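Mesh basket swap cuts clutter at Berrada supply rooms

Feb 16, 2023

Berrada, the office services company, has finished replacing the closed plastic bins in its shared supply rooms with open wire mesh baskets, a change that started in September with a single room and now covers all 12.

The company rents out furnished office space to small firms, and each floor has a supply room where tenants pick up paper, tape, envelopes, cables and cleaning cloths. Until last fall those items were kept in lidded bins with printed labels. Tenants complained that the labels were often wrong and that they had to open several bins to find one roll of tape.

Bouchra El Khatib, who manages the supply rooms, said the old setup was also costing money. Staff who could not see what was left in a bin tended to order more of it. When the bins were emptied for the changeover, the company found 1008 unopened packs of sticky notes, along with printer cartridges for machines it no longer owned.

"We had one shelf that was nothing but staplers," El Khatib said. "People kept asking for staplers because they couldn't find any, and we kept buying them."

Berrada bought 400 baskets from Starkden, a storage supplier, after trying out two other kinds. Solid metal trays were turned down as too heavy to lift when full. A fabric box made by Endurov was cheaper but sagged at the front once it held more than a few reams of paper.

The mesh baskets were picked mainly for their stiff rims, El Khatib said. Staff can lift one off a shelf by the rim and carry it to a desk – something they do several times a day when a new tenant moves in.
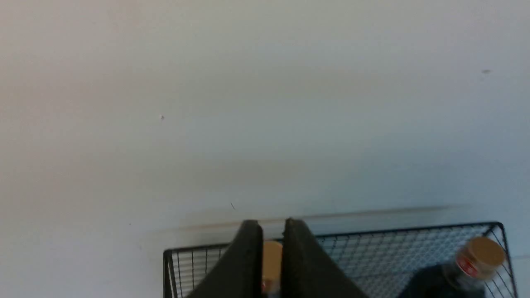

Do small items fall through the mesh?

The wire grid is fine enough to hold pens, binder clips and most batteries, according to the company. Paper clips and thumbtacks are kept in small cups placed inside the baskets.

The rooms were changed one at a time so tenants were never without supplies for more than an afternoon. Shelves were wiped down, old stock was sorted on folding tables in the hallway, and anything still usable went back in. Items the company could not use were offered to tenants first. The rest went to Totell, a resale shop that takes office goods.

In all, 898 of the old bins were cleared out. Berrada kept a few for ink and cleaning liquids, which still have to be stored with a lid.

Labels have not gone away entirely. Each shelf now has a strip along its front edge with the name of the item that belongs there, and the basket itself is left unmarked. That way a basket can be moved to another spot without anyone having to peel off a sticker.

Not everyone is pleased with the new look. Some tenants said the rooms seem messier now that everything is on view, and one firm asked for a curtain across the shelves on its floor. The company said no to the curtain but agreed to keep the door to that room closed.

Dust is another issue. Open baskets collect more of it than closed bins, and the cleaning crew now brushes them out with a dry paintbrush at the end of each month. Baskets that hold envelopes and good paper are lined with a sheet of cardboard, cut to fit the bottom.

El Khatib said orders for tape and envelopes have dropped since the first room was finished, though she wants to see a full year of numbers before changing the supply budget. Staff do a quick check of the shelves each morning and write down anything that is running low – a job that used to mean opening every lid in the room.

The company plans to look at its kitchen cabinets next. Tenants can leave suggestions at the front desk on any floor.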